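Client Bulletin: Signing and Storing Your Will

The Flillgate office has received a number of inquiries this season about what happens to a will after it has been signed. Much attention is given to drafting, and comparatively little to the years that follow. The notes below are general in nature and are offered to clients of both the Flillgate and Pendard offices. They do not replace advice on a particular estate.

Signing the document

A will is ordinarily signed in the presence of two witnesses, who then sign it themselves. Our offices ask that witnesses be adults who receive nothing under the will and who are not married to anyone who does. In many states a gift to a witness may be reduced or set aside, even when the remainder of the will stands. Clients who wish to bring their own witnesses are asked to give us their full names when the appointment is made.

Most clients also sign a self-proving affidavit before a notary at the same appointment. Where state law permits it, the affidavit allows the court to accept the will without calling the witnesses to testify. Witnesses move away, change their names or die before the person whose signature they observed, and locating them can delay an estate by months.

Clients should bring government-issued photo identification. Please do not sign, date or initial any draft sent to you for review.

Where the original should be kept

The signed original is the document the probate court will expect to receive. When an original was last known to be in the client's possession and cannot be found after death, many courts will presume that the client intended to revoke it. A photocopy may be admitted in some circumstances, but the family will usually need to present evidence and may face an objection from another heir. 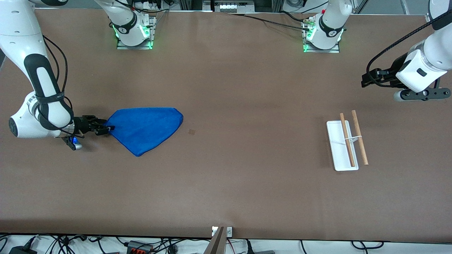 A blue microfiber cloth on a brown tabletop, held at one corner by a gripper.

A fireproof box at home is acceptable if the executor knows where it is and can open it. A safe deposit box offers better protection, although access after death depends on state law and on the terms of the bank's rental agreement. Clients who choose a bank box should ask the branch in advance what an executor will be required to show. Some county courts also accept wills for safekeeping during the client's lifetime, usually for a small fee.

Staples should not be removed from the original for any reason. Extra holes or missing staples can raise the question of whether a page was replaced, and the court may ask for a sworn explanation.

Document storage with this office

Originals signed at either office may be left with us at no charge. Each is entered in the Trasteo register, and the client receives a receipt to be kept with other household papers. Originals are released only to the client in person, to a person authorized by the client in writing, or after death as the law directs. Please allow 3 business days for retrieval.

Clients whose wills were prepared by the former Guillot practice should note that those files are now held at Pendard. A written request is needed to confirm whether an original is among them.

When to review

We recommend a review every six years, and sooner after a marriage, divorce, birth, adoption, death in the family or move to another state. Handwritten changes should not be made on a signed will. Depending on the state, they may have no effect or may cast doubt on the provision they were meant to correct.

Review appointments are available at Flillgate on Wednesday afternoons until 4:30 p.m. Clients are asked to bring a current list of beneficiaries named on retirement accounts and life insurance policies, as these assets generally pass outside the will.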